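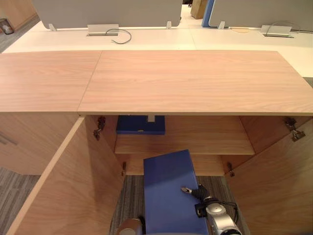 Unit 6: Choosing a two-armed robot for office filing

22/02/2023

Purpose of the unit

Students will review a product on offer, the Brisix two-armed office unit, and decide whether it should be recommended to a small organisation. The trial task is the placing of folders in a low cupboard with two shelf levels. Read the supplier's sheet before the session.

What is on offer

The unit is sold by Brisix and supplied in this country through Drindia. It may be bought outright or hired by the month. The hire charge is 2000 pounds and covers delivery, setting up and one day of staff training. Grippers are listed separately. A service plan is available from Grenell, whose terms were revised in January and are given in the reading pack.

Points to consider

Low cupboards are harder for a robot than open shelving. The doors must stand well clear of both arms, and the top of the cupboard limits the angle at which a folder can be brought in. A flat folder held at one side may also tilt or bend under its own weight. Students should note how the grip is taken and whether the second arm is needed at all.

The supplier states that the trial at its Lyons office ran to 102 placements. The sheet does not say how many were completed without help — this should be treated as a gap in the evidence. Setting up for a new cupboard is said to take about 6 hours.

Written task

Prepare a short report for a buyer with no technical background. State which costs are fixed and which depend on use. Compare hire with purchase over one year, and list any questions you would put to Drindia before signing. Reports without a clear recommendation will be returned for revision.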